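Will a robot ever put my socks away?

I have a drawer at home that sticks. You have to lift it a bit, lean on the left side with your hip and then pull, and if you get it wrong the whole chest shuffles forward and hits you on the shin. I mention this because for years it has been my private test for household robots. When a machine can open that drawer, put the socks in and shut it again without swearing, I'll hand over my money.

So one Thursday in May I took the train out to see how close we are. My first stop was Clollon, a small firm working on tidying robots, and I'd packed a bag of my own laundry in case anyone was up for a challenge (they were, bless them, very polite about the state of my tea towels).

The first robot I met was folding. It picked up a towel, laid it flat, stroked it a couple of times like somebody calming a cat, folded it in half and then in half again. Lovely! I clapped. Then it did the next one, and I got out a sandwich. Four towels took longer than the sandwich and the apple that followed it, and I am not a fast eater. I asked about fitted sheets and there was a silence in the room that I recognised, because it's the same silence you'd get from my husband.

Still, I came away more impressed than I'd planned to be. The last time I wrote about this, seven years ago, I watched a machine try to pick up a mug and it simply punched the mug off the table. The people round me cheered because it had at least found the mug. This lot can find the mug. They can pick it up, turn it the right way and set it down on a shelf, and most of the time they do it at the first go.

What they can't do yet is my house. A chore looks like one job until you try to write it down. Putting the washing up away means knowing which cupboard is which, opening a door that swings towards you, stepping back out of its way, spotting that somebody has left the colander where the bowls go, and deciding whether you care. I do all of that while listening to the radio. A robot has to be good at every bit of it, one after the other, and if it fumbles the second bit there's no point being brilliant at the fifth.

After lunch I went on to Mirkel, who do a lot of their practising on computers before anything gets near a real kitchen. I'd expected this to be dull and it was the best part of the day. You sit down, you're given a seat inside the robot's head, more or less, and there's a pretend room in front of you with pretend furniture and a pair of arms that are now your problem.

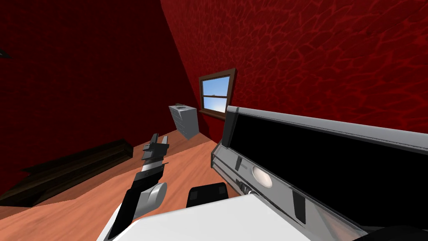
The thing I hadn't appreciated is how much of you gets in the way. I've lived with my own elbows for a long time and I know where they are. Give me someone else's arms and I'm hopeless - I reached for one thing, bumped another and completely lost track of which way I was facing. You stand too close to whatever you're working on and it blocks your view of everything else. You stand too far off and you can't reach. I had two goes and I'd like it noted that the second was worse.

The great advantage of a pretend room, of course, is that you can wreck it. Press a button and it all goes back to how it was. The trouble comes when you take what the robot has learnt and try it on real furniture, with real stiff hinges and a bit of jam on the handle. I described my drawer to the engineers in some detail, hip and all. One of them wrote it down.

I also rang Bridard, who make shelving and have had a machine on their packing line since last year. It puts screws into bags, the same screws into the same bags, and they're delighted with it. When a box turns up squashed, though, it stops and waits for a person. That seems to be how it goes on the shop floor: if you can bring the work to the robot, always in the same place and the right way up, it'll happily carry on until teatime. My bedroom floor doesn't work like that.

I got home at half past eight with the laundry bag, four beautifully folded towels on top and everything else in a heap underneath. I did the socks myself. The drawer got me on the shin.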